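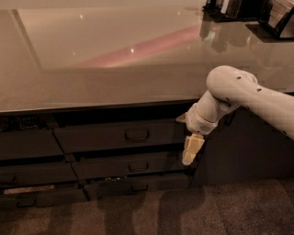

4. Applying the finish coat

This section covers the application of Grileser two-part gloss sealer to worktops, counters and bar tops that have been prepared as described in Section 3. Do not start until the surface has passed the dust check in 3.6.

4.1 Before you begin

Read the safety sheet packed with Part B. The hardener irritates skin and eyes until it has cured.

Keep the room between 64 and 77 degrees F for the full cure. Turn off forced-air heating and ceiling fans one hour before mixing, and leave them off until the surface is tack-free. Open windows only on the side of the room away from the work.

You will need:
Grileser Part A (resin) and Part B (hardener)
Two straight-sided mixing tubs
Flat stir stick
Marchal foam roller, 4 inch, short nap
Notched spreader
Abrasive pads, 1,000 and 2,000 grit
Nitrile gloves and eye protection
Lint-free cloths

CAUTION: Do not use cups lined with wax. Wax in the mix causes pinholes that cannot be polished out.

4.2 Mixing

1. Put on gloves and eye protection.
2. Pour Part A into the first tub, up to the lower line.
3. Add Part B up to the upper line. The ratio is 2 parts A to 1 part B by volume. Do not adjust it to change the working time.
4. Stir slowly for three minutes. Scrape the sides and the bottom of the tub as you go.
5. Pour the mix into the second tub and stir for one more minute.
6. Let the tub stand for two minutes so that large bubbles can rise.

Note: Working time is 14 minutes at 70 degrees F, counted from the moment Part B is added. It is shorter in a warm room. Discard any mix that has begun to thicken or that feels hot through the tub.

WARNING: A full tub of mixed sealer can give off enough heat to melt the tub. Set leftover mix outdoors on a concrete surface, away from anything that burns, until it is hard and cool.

4.3 Spreading

1. Pour the mix in a single ribbon along the length of the counter, 3 inches from the back edge.
2. Draw the ribbon toward the front edge with the notched spreader. Use light, even pressure.
3. Roll the wet surface once lengthwise and once crosswise. Do not go back over areas that have started to level.
4. Run a gloved finger along the underside of the front edge to remove drips. Repeat after 10 minutes.
5. Leave the room and close the door.

Note: On counters made from more than one panel, treat both panels in the same session. A joint left overnight between two coats will remain visible as a ridge.

4.4 Second coat

A second coat is required on food preparation surfaces and optional elsewhere. Apply it between 6 and 24 hours after the first. If more than 24 hours have passed, scuff the surface with the 1,000 grit pad, wipe with a damp cloth and allow it to dry before coating.

4.5 Checking the finish

Switch off the main lighting and hold a lamp low at one end of the counter. Look along the surface from the other end. A level coat returns an unbroken reflection. Waviness in the reflection points to uneven spreading; small dull craters point to grease or silicone left on the surface.

Minor dust specks can be removed after 72 hours with the 2,000 grit pad, used wet, followed by Hudo polishing paste on a soft cloth. Craters need a further coat. See 6.2.

4.6 Cure times

Tack-free: 8 hours
Light use: 24 hours
Normal use: 72 hours
Full hardness and heat resistance: 7 days

CAUTION: Do not place hot pans, rubber feet or damp cloths on the surface during the first seven days. Rubber can leave a permanent mark on sealer that has not fully cured.

Once cured, the surface withstands brief contact with items up to 250 degrees F. Use a trivet for anything hotter - the damage shows as a white ring and goes through the full depth of the coat.

Sealer kits, spare rollers and replacement pads can be ordered from the Skekville depot. Quote the batch code printed on the lid of Part A.

Continue with Section 5, Edges and Sink Cutouts.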